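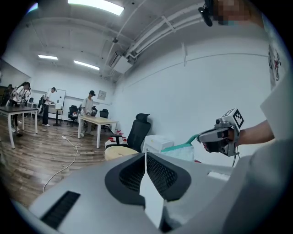

Handgeführte Greifer, vorn mit schwarzen Fingerpolstern; das Gerät rechts wird in der Hand gehalten.

Ploltum-Komposita: Zerlegte Nominalkomposita aus technischen Anleitungen

Zuletzt aktualisiert: Juni

Diese Website verwendet Cookies. Mit der weiteren Nutzung stimmen Sie der Verwendung zu. Einstellungen | Akzeptieren

Kurzbeschreibung

Ploltum-Komposita enthält 718 deutsche Nominalkomposita mit manueller Zerlegung, Fugenelement, Klammerung und Belegsatz. Die Belege stammen aus 24 gedruckten Betriebs- und Wartungsanleitungen aus dem Bestand des Antiquariats Kovács in Grevden. Der Datensatz ist zur Auswertung von Zerlegungsprogrammen und für Untersuchungen zur Fugensetzung in Fachtexten gedacht. Als Trainingsmaterial allein ist er zu klein.

Ansprechpartner für die Annotation ist Benedikt Fuchs, für Formate und Skripte Timothée Gaillard.

Inhalt des Pakets

komposita.tsv – ein Eintrag je Kompositum
belege.tsv – Belegsätze mit Verweis auf die Quelle
quellen.tsv – Kurztitel, Auflage und Zustand der Vorlage
richtlinie.txt – Annotationsrichtlinie, 20 Seiten
pruefe.py – Konsistenzprüfung, keine externen Abhängigkeiten

Alle Tabellen sind UTF-8-kodiert (NFC), Trennzeichen ist der Tabulator, Zeilenende LF. Felder werden nicht in Anführungszeichen gesetzt. Wer die Dateien in einer Tabellenkalkulation öffnet, sollte alle Spalten als Text importieren.

Felder in komposita.tsv

id: Kennung, stabil über Versionen hinweg. Gelöschte Kennungen werden nicht neu vergeben.
form: Grundform im Nominativ Singular, bei Pluraliatantum im Nominativ Plural.
glieder: Bestandteile, durch senkrechten Strich getrennt. Jedes Glied steht in seiner Nennform.
fuge: Fugenelement zwischen den Gliedern. Leere Fuge wird als 0 notiert, Tilgung mit vorangestelltem Minuszeichen.
klammer: Klammerung bei drei und mehr Gliedern.
genus: m, f, n oder p (nur Plural).
schreibung: z für Zusammenschreibung, b für Bindestrich, w für wechselnd innerhalb derselben Quelle.
sicher: j oder n. Ein n bedeutet, dass die Annotatoren sich auf eine Klammerung geeinigt haben, eine andere aber für vertretbar halten.

Beispielzeilen (Tabulator hier als Semikolon)

k0007; Wartungsplan; Wartung|Plan; s; –; m; z; j
k0031; Schraubenschlüssel; Schraube|Schlüssel; n; –; m; z; j
k0112; Kirschholz; Kirsche|Holz; -e; –; n; z; j
k0260; Ölfiltergehäuse; Öl|Filter|Gehäuse; 0,0; ((Öl Filter) Gehäuse); n; w; j

Der Halbgeviertstrich in der Spalte klammer steht für „nicht anwendbar“ und ist vom Minuszeichen in fuge zu unterscheiden. Das Prüfskript meldet Verwechslungen.

Auswahl der Einträge

Aus den Vorlagen wurden zunächst alle Substantive mit mehr als einem lexikalischen Bestandteil exzerpiert. Ausgeschlossen wurden Eigennamen, Typenbezeichnungen mit Ziffern und Bildungen, deren Erstglied nur als gebundenes Element vorkommt. Präfixbildungen gelten nicht als Komposita. Partikelverben in Erstposition bleiben unzerlegt: Ablassschraube wird als ablassen|Schraube geführt, mit Tilgung der Infinitivendung.

Konfixe waren der häufigste Streitpunkt. Thermostat, Hydraulik und ähnliche Wörter sind nicht enthalten. Thermoschalter ist enthalten, das Erstglied wird in glieder mit nachgestelltem Bindestrich notiert (Thermo-). Die Abgrenzung folgt Abschnitt C der Richtlinie und ist eine Konvention. Für Arbeiten zur Lehnwortbildung eignet sich der Datensatz deshalb nur eingeschränkt.

Mehrfachbelege desselben Worts ergeben einen Eintrag. Die Häufigkeit lässt sich aus belege.tsv nicht ableiten, dort steht je Quelle höchstens ein Satz.

Annotation

Jeder Eintrag wurde von 2 Personen unabhängig bearbeitet und anschließend abgeglichen. Als Vorzerlegung diente die Ausgabe des Programms Ranwood, allerdings nur für die zweite Person. Die erste arbeitete mit der unzerlegten Liste. Abweichungen wurden in einer wöchentlichen Sitzung am Dienstag entschieden und mit Stichwort in der Richtlinie vermerkt.

Die Rohannotationen vor dem Abgleich sind nicht Teil des Pakets. Ein Übereinstimmungswert wird nicht angegeben: Die Vorzerlegung beeinflusst eine der beiden Seiten, ein üblicher Koeffizient wäre schwer zu deuten.

Fugenelemente

Unterschieden werden 0, s, es, n, en, e, er, ens sowie die Tilgungen -e und -en. Paradigmische und unparadigmische Fugen werden nicht getrennt ausgezeichnet. Bei Rädergetriebe steht also er, der Umlaut ist aus dem Vergleich von form und glieder zu erschließen. In Version 1 gab es dafür eine eigene Spalte, sie war aber unvollständig gepflegt und wurde entfernt.

Bei Erstgliedern auf -er ist die Fuge immer 0, auch wenn eine Pluraldeutung möglich wäre (Fahrerhandbuch, Zylinderkopf). Bei Erstgliedern auf -e mit n-Plural wird n notiert, ohne Rücksicht darauf, ob im jeweiligen Sachverhalt ein oder mehrere Gegenstände gemeint sind.

Schwankungsfälle wie Schadenersatz und Schadensersatz erhalten getrennte Einträge, sofern beide Formen belegt sind. Die Einträge verweisen nicht aufeinander.

Klammerung

Die Klammerung gibt die semantische Gliederung wieder. Maßgeblich ist der Belegsatz samt zugehöriger Zeichnung oder Teileliste in der Vorlage. Lässt sich die Lesart auch damit nicht entscheiden, wird linksverzweigend geklammert und sicher auf n gesetzt. Wer rechtsverzweigende Strukturen zählt, sollte die unsicheren Einträge ausschließen oder getrennt ausweisen.

Zusammensetzungen mit Ergänzungsstrich (Ein- und Auslassventil) werden aufgelöst und unter den vollen Formen geführt. Der Belegsatz bleibt unverändert.

Orthografie

Die Vorlagen folgen überwiegend der alten Rechtschreibung. In form steht die heutige Schreibung, in belege.tsv die der Vorlage. Betroffen sind vor allem ß nach kurzem Vokal (Anschlußstutzen) und der Wegfall eines von drei gleichen Konsonanten (Schiffahrt). Trennungen am Zeilenende sind stillschweigend aufgehoben, bei ck nach alter Regel (Dek-kel) wurde zu ck zurückgeführt. Offensichtliche Druckfehler sind im Belegsatz mit [sic] versehen und in form berichtigt.

Bekannte Mängel

– Landmaschinen sind in den Quellen stark überrepräsentiert. Elektronik fehlt fast ganz.
– Zwei Vorlagen sind Übersetzungen aus dem Französischen. Sie enthalten einige Bildungen, die sonst kaum vorkommen dürften. In quellen.tsv sind sie mit ü markiert.
– Das Genus von Filter schwankt in den Quellen zwischen m und n. Im Feld genus steht das in der jeweils ersten Quelle belegte.
– Bei beschädigten Seiten fehlt gelegentlich der Satzanfang. Die Lücke ist durch drei Punkte in eckigen Klammern gekennzeichnet.
– Kennungen mit nachgestelltem a stammen aus einer nachträglichen Aufspaltung und sortieren nicht numerisch.

Prüfung

Aufruf: python3 pruefe.py komposita.tsv belege.tsv

Das Skript prüft, ob sich form aus glieder und fuge zusammensetzen lässt, ob die Klammerung wohlgeformt ist und ob jeder Eintrag mindestens einen Beleg hat. Umlautung wird als Warnung ausgegeben, nicht als Fehler. Bei unveränderten Dateien endet der Lauf mit Rückgabewert 0.

Änderungen gegenüber der vorigen Version

Spalte umlaut entfernt. Bindestrichschreibungen auf drei Werte umgestellt. Einträge mit Lagerschale neu geklammert. Mehrere Belegsätze am Original nachgelesen, darunter alle aus der Melkmaschinenanleitung. Fehlende Zeilenumbrüche am Dateiende ergänzt.

Nutzung und Zitierweise

Die Tabellen dürfen mit Nennung der Quelle weitergegeben und verändert werden. Für die Belegsätze gilt das nur im Umfang des Zitatrechts, die Seiten der Vorlagen werden nicht als Scan bereitgestellt. Zitiervorschlag: Fuchs, Benedikt; Gaillard, Timothée: Ploltum-Komposita, Version 2, Grevden. Korrekturen bitte mit Kennung und Feldname melden.

Kommentare

hebelarm: k0260 steht bei mir mit w, im Belegsatz finde ich aber nur die zusammengeschriebene Form. Absicht?

B. Fuchs: Ja. Der Wechsel betrifft die ganze Quelle, in belege.tsv steht pro Quelle nur ein Satz. Ich ergänze einen Hinweis in der Richtlinie.

mwst_lex: Gibt es die alte Umlautspalte noch irgendwo? Auch unvollständig wäre sie für mich brauchbar.

T. Gaillard: Auf Anfrage per Mail, ohne Gewähr. Die Kennungen passen weiterhin, bis auf die aufgespaltenen.

Kornelia: Unter Windows meldet pruefe.py in jeder Zeile einen Fehler im letzten Feld. Nach Umwandlung von CRLF in LF läuft es durch.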